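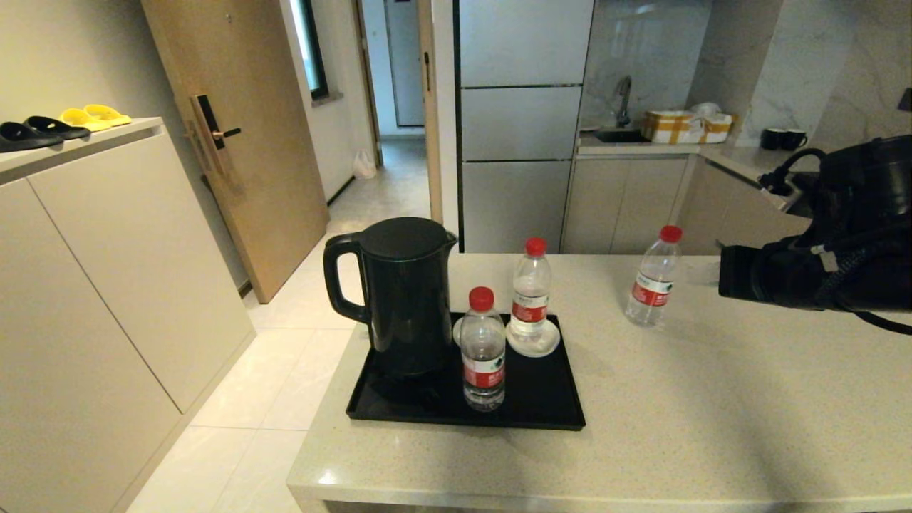 Call for participants: Murna student manipulation project

The Murna project is recruiting student members for the coming session. The project runs as an evening class with a shared build, and ends in May with an entry to the Bilier household tasks competition. Places are open to undergraduates and college students in any subject. Applications close on 9 Oct 2025.

Roles

Teleoperator. Drives the arm through set tasks and logs each attempt. No previous experience needed.
Annotator. Marks the start and end of each grasp in the recordings and assigns a result code.
Controls member. Maintains the gripper driver and the joint limits. Must be able to read and write Python.
Mechanical member. Fits finger pads, routes cables and keeps the spares list up to date.
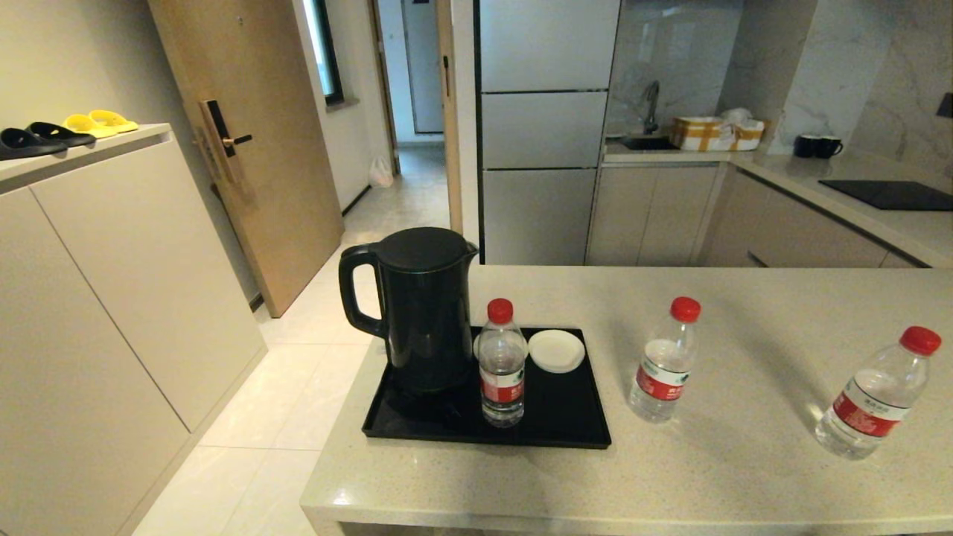 The class works on tray tasks: placing an object on a tray, taking it off again, and moving it to a stated position on the worktop. Last session's members recorded 1293 attempts, of which 478 were rejected at review, mostly for missing start marks. The usual objects are ordinary kitchen items. A water bottle standing directly in front of a kettle spout, with a small dish beside it, leaves the fingers few approach directions, and members are expected to plan the approach before moving the arm. Clear, ribbed bottles are also harder for the depth software than the black tray is, so annotators should be prepared to correct object outlines by hand.

Time required

One class and one practice slot each week, 2 hours each. Members who miss more than two practice slots in a row give up their operating time to the reserve list.

What is provided

Training on the arm, a login for the Trostix logging software and travel to the competition. The work is unpaid. Course credit can be arranged with your own department.

How to apply

Send one page stating the role you want, your year of study and any relevant work to Shalini Chauhan, project lead. Applicants for the controls role should attach a short code sample. Questions about annotation go to Margus Vītola. There are 13 places.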